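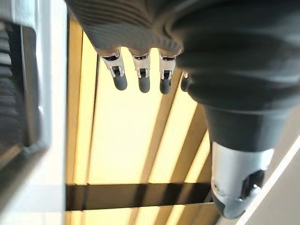
Section 3. First set-up of the Kubo. Read once all the way through, then do it. Takes 8 minutes if the strings are already on, longer if you got the kit version. Wash hands first, hand cream kills the rosin and you will be cleaning the drone strings for a week. Cold room? Gloves are OK for the set-up but only the kind with open ends. A knit one like the charcoal one here, where the tips come out of the fabric, keeps wool off the strings. Full gloves, no. Fuzz gets under the bridge and you hear it as a buzz.

What you need

Kubo body, crank, bridge, tuning key (small one, taped inside the lid), rosin, soft cloth. Tuner or phone app. Damura pickup if you ordered it, otherwise skip 3.3.

3.1 Bridge and strings

1. Lay the body flat, crank hole to your right. Towel underneath.
2. Loosen all strings two full turns. Do not take them off.
3. Slide the bridge under the strings, tall side toward the pegs. Feet on the two pencil marks.
4. Tighten the outer strings first. A little each. Then the inner pair.
5. Look along the bridge from the end. Should stand straight up. If it leans, loosen and nudge it, don't push it while the strings are tight.

CAUTION: Strings under tension can snap. Face away from the body when you tighten.

Note: Bodies numbered below 2000 have one pencil mark, not two. Center the bridge on it.

3.2 Crank and wheel

1. Push the crank in untill it clicks. No click, turn it a quarter and try again.
2. Turn slowly, away from you. Wheel should run free with no strings touching it.
3. Rosin the wheel. Light. Hold the block still and let the wheel do the moving, 3 or 4 turns.
4. Lower the strings onto the wheel with the lever on the side.
5. Turn again. Scratchy sound is normal on a new wheel. Squealing is too much rosin, wipe with the dry cloth.

CAUTION: Never use alcohol on the wheel. It lifts the varnish and we can't fix that under warranty.

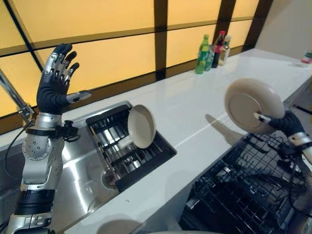 If it still squeals after wiping, raise the lever one notch and play for a few minutes, then lower it again. Most wheels settle. If yours doesn't, see section 7.

3.3 Damura pickup (optional)

1. Peel the backing, stick the disc inside the lid, on the side nearest the bridge.
2. Run the cable out through the notch. Leave some slack or the lid will pull it off.
3. Plug in with the amp volume at zero. Then bring it up.
4. Hum? Move the power supply away from the body. The Stolteo supply is quiet, cheap phone chargers are not.

3.4 Tuning

1. Drones first, then melody strings. Pitches are on the card.
2. Tune up to the note, never down to it. If you go past, drop well below and come up agian.
3. Wait an hour. Tune again. New strings stretch, expect around 90 minutes of playing before they hold.

Note: The melody strings on the long model (115 on the label) go a full step lower. Different card. If you got the wrong card write to us and we send the right one.

3.5 Before you put it away

Lever up, strings off the wheel. Always. A wheel left under string pressure gets a flat spot and then it thumps every turn. Crank out, lid closed, case away from heaters.

Stuck on any of this, ask for Brijesh Shakya at the Seltevness workshop. Have the body number ready, it's stamped next to the crank hole.

Section revised May 26, 2019. Old printed copies show the lever on the wrong side, throw those out.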